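Toaster oven instead of full-size oven, worth it?

Nendside Kitchen Talk > Small Appliances

annapurna_s
Our range died in October and the landlord is slow. I cook for two. Can a toaster oven cover everything for a few months? Mostly roast vegetables, fish, a loaf of bread now and then.

thakur_bakes
Yes for vegetables and fish. Bread is harder. The top of the loaf sits close to the element and browns before the middle is done. I tent it with foil after 20 minutes and that mostly fixes it.

JefersonB
Disagree on bread. I bake a small loaf every other morning and never use foil. Put the rack on the lowest slot and drop the temperature a little. The dial on mine reads low, so get an oven thermometer before you trust any recipe.

thakur_bakes
Lowest slot on mine burns the bottom. Depends on the oven.

edileuza_h
Measure your counter first, with the door down. I bought mine by the width of the box and had to return it. Also check what else is on that circuit. Mine trips the breaker if the kettle (1000 watts) is on at the same time.

annapurna_s
I have a 629 watt microwave on the same outlet. Problem?

edileuza_h
Add the two wattages and compare with the breaker. I would just run one at a time.

ivone_t
I would skip it and get a good lidded pan for the stovetop. Cheap ovens have thin doors and lose heat every time you look in.

JefersonB
She said the range died, Ivone. There is no stovetop.

ivone_t
Missed that. Then yes, buy the oven.

everaldo_a
Mine is cream with a glass door that folds down. The bar handle sticks out past the door, so count that in your depth too.
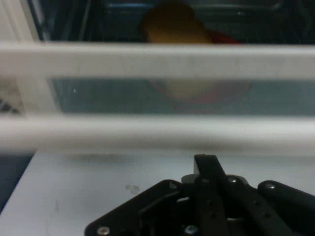
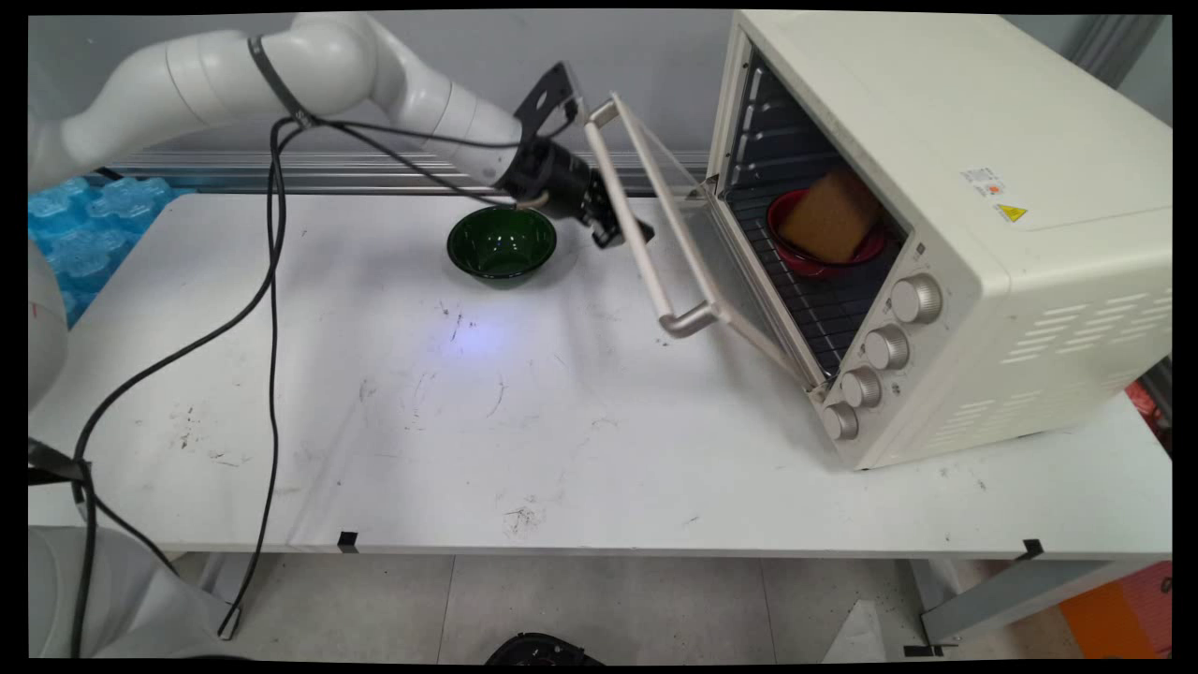
annapurna_s
OK, measured. I have 600 mm of depth, so that should work. What do you all use to clean the rack?

edileuza_h
Hot water, dish soap, long soak in the sink. No steel wool.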